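February, by Ulleo

I've had the Calano hand-held grippers for 11 weeks now, long enough to have taken them apart, put them back together wrong and taken them apart again, so I think I can finally say something useful about them. Plenty of people have reviewed how they feel to use (lovely, a bit heavy on the thumbs by teatime). What I wanted to know before I bought mine was how much faffing it takes to keep a two-handed setup running, and I couldn't find that anywhere.

Quite a lot of faffing, then! But most of it comes early on.

The first job is the table. Calano's leaflet wants a plain light surface and it's right to be fussy. I tried bare wood for the first fortnight and the grain drove me up the wall, so I put a big white board over the top and haven't looked back. Wipe it before every session, and wipe it properly, as smudges build up quicker than you'd think. Then I set out two things to practise on, a cup and a pencil. The cup is a crumpled sort of ceramic one with dents all over it, and it's a much better test of how the fingers are lined up than anything with straight sides. If a finger is twisted even slightly on its bracket, you'll feel the cup want to turn as you close on it.

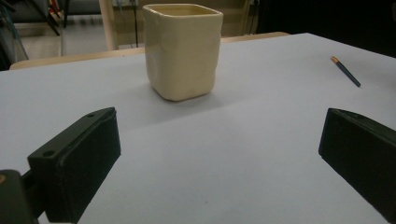 Kumarasinghe wrote in after my first post to say the pads are the real weak point, and that a stiff dry toothbrush once a day does more good than any of the cleaning sprays. I'd go along with that. Mine pick up dust like nobody's business, and once they're furry the pencil slides about in them. I was changing pads every 10 sessions or so before I started brushing. A spare set is £14, so it adds up.

Fitting new ones is fiddly but not hard. Back the screws out, slide the finger off, peel, press, leave it overnight. Do one side at a time. I did both at once the first time and then couldn't remember which finger had come from which hand, and they are handed, though the leaflet keeps very quiet about it.

After that come the plates on top, the white triangular ones with the black dots. These tell the system where each hand is, so they have to sit dead flat and they have to be clean. A greasy thumbprint over one of the dots and my tracking went all over the shop. I run the same check every time: both grippers held out over the board, fingers open, one of them pointed at the pencil, and hold still until the readout settles. If it's still jittering after a count of ten I get the cloth out. 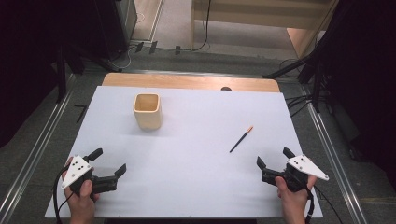

Mind the cables, Bremgate commented under the last update, because it's always the cable that goes and never the gripper. Fair point, and I learned it the dull way. There's one hanging off each hand and they trail down past the table, and the strain all lands on the little collar where the cable joins the body. Mine started dropping out in week six. A replacement lead was £62, which I thought was a cheek, and the new one has exactly the same collar. I've since wound a bit of self-gripping tape round both and let them hang in a nice loose loop, and I've had no dropouts since.

Grumbles? The leaflet, mainly. The screws are soft and will chew up if you use a cheap driver. I'd have liked a pair of spare pads in the box at that price too.

Four stars from me. I'm trying the thicker pads next month and will add a note underneath once they've had a few weeks of the cup.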